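Everyone on here swears by the Valeck rule for making a bed: pillows off, everything off, shake, start again. 9 steps in the guide. For a bed. I'm not convinced.

Tried it with the striped comforter this morning. Still lint on the white stripes, and the lint is the bit I care about.
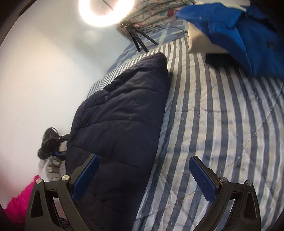
Momudska say their roller lifts the lot in 40 seconds. More than 3,000 glowing reviews — written by whom, I'd like to know. My last one gave up in June.

And navy padded stuff is worse. Every speck shows. No guide mentions that.

Will report back. Not holding my breath.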